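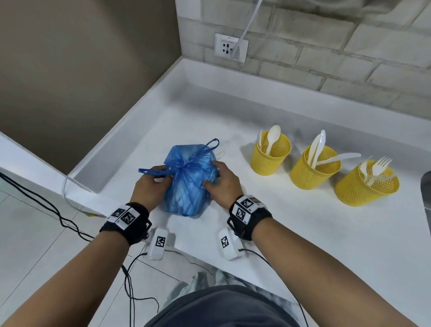
No. 400

I have never trusted a plastic bag with a knot in it. Every tidying book tells you to tie it off, set it aside and enjoy your clean counter, and I have read enough of them to doubt that any of the authors ever had to get one open again. The blue ones are the worst. They're thin, they crinkle at everything, and the handles stretch into string the moment you pull.

Botavo, the shop I order kitchen stuff from, put out a leaflet in January claiming a single knot through the handles is all a bag needs. Maybe. I pull one handle left, hold the knot down, and hope. A fat round bag fights back, and a half-full one sags no matter what you do with it.

Then there are the cups. Three yellow mesh ones, standing along the counter with the white plastic spoons and a knife in them. I was against these. A fork belongs in a drawer, and plastic cutlery belongs in whatever box it came in until somebody has a cookout. Mesh also collects crumbs – I don't care what the label says about "easy rinse."

I'll admit that people do help themselves when the spoons are standing up. Whether that's a good thing depends on how you feel about buying more spoons. Mine used to come in a pack from Pumitz that lasted 5 or 6 get-togethers. I don't expect that now.

What I won't do is buy the matching tray. There is a matching tray, naturally, and a matching napkin holder, and I'm told a lid is coming. A white counter shows every smudge as it is, and the fewer things I have to lift to wipe it the better.

As for the bags, I'm still looking at clips. The Ukitz ones get good reviews, but so did the last ones, and those are in the junk drawer with a rubber band around them. If you've used the big size for more than a month, leave me a comment.

Posted October 27, 2023
Filed under: Kitchen, Grumbling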